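Cutting board

A cutting board (I grew up saying chopping board, and I'll swap between the two without warning) is a flat slab you put between your knife and your worktop. Every kitchen I've ever rented came with one, usually warped, and I've grown oddly fond of the things.

Materials

Wood is the old favourite. Beech, maple and sycamore are the usual choices here, and they're kind to a knife edge. Bamboo is technically a grass, which I love telling people at dinner, and it's sold in strips glued side by side. It's harder than most wood, so your knives will want sharpening a bit more often. Plastic is cheap and light and goes in the dishwasher, but it scars badly. Glass boards exist. I own one, I was given it, and the noise it makes under a bread knife is horrible!

Grain

Edge grain boards have the fibres running lengthways, end grain boards have them pointing straight up at you. End grain closes up again after a cut, more or less, and costs a fortune. My own end grain board is a Molari, bought second-hand one October, and it weighs as much as a small dog.

Boards and bowls

Most cooks I know keep a bowl next to the board, one for scraps or one for whatever's been chopped. Pale bowls are my pick, as it's easier to see what's gone in.

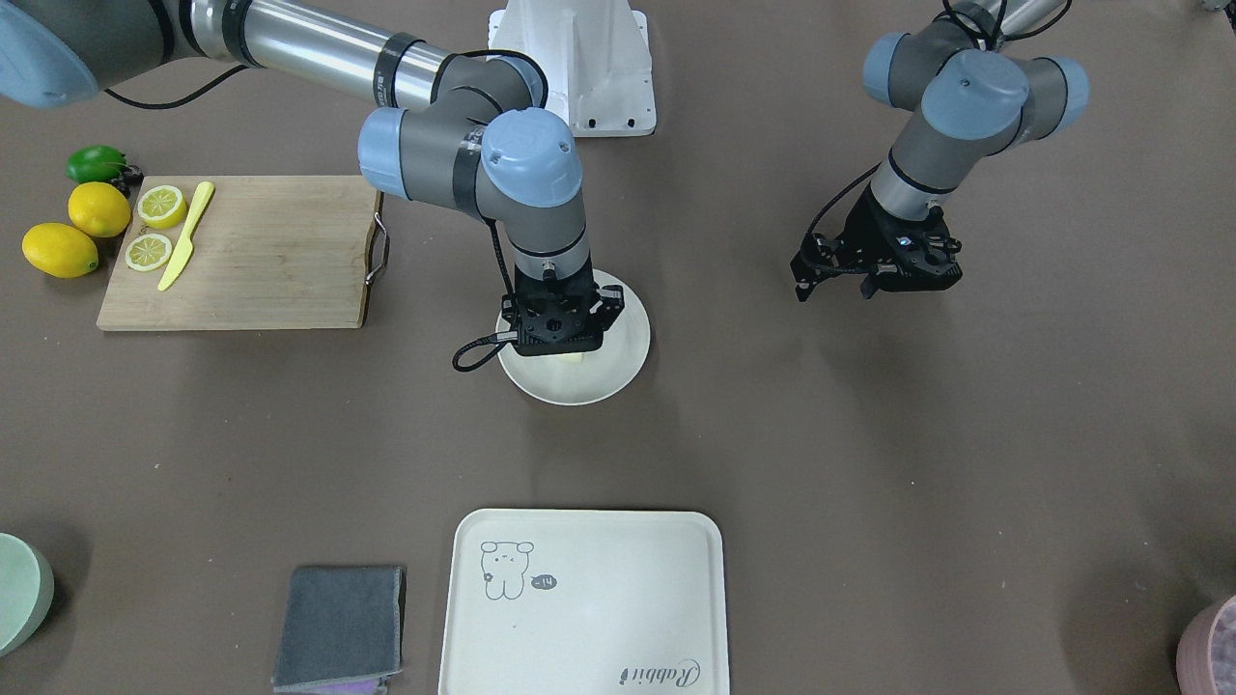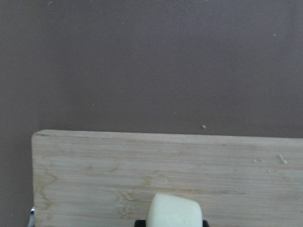

Care

Wash wooden and bamboo boards by hand in warm soapy water, rinse, and stand them on edge to dry. Never leave them soaking in the sink (I have, and one split clean down the middle overnight). Oil them when they look thirsty. I use the food-safe mineral oil from Grallumine, rubbed in with an old T-shirt and left until morning. Olive oil goes sticky and starts to smell, so give that a miss.

For stains, coarse salt and half a lemon will shift most things, though beetroot has beaten me more than once. Deep grooves can be sanded out. Start with something rough, finish with 400 grit, then oil again.

Slipping

A damp tea towel folded flat under the board stops it sliding about. Werkus sells rubber feet that screw into the corners, and they do grip well, but then you can't flip the board over and use the other side.

See also

Bread board
Butcher's block
Mezzaluna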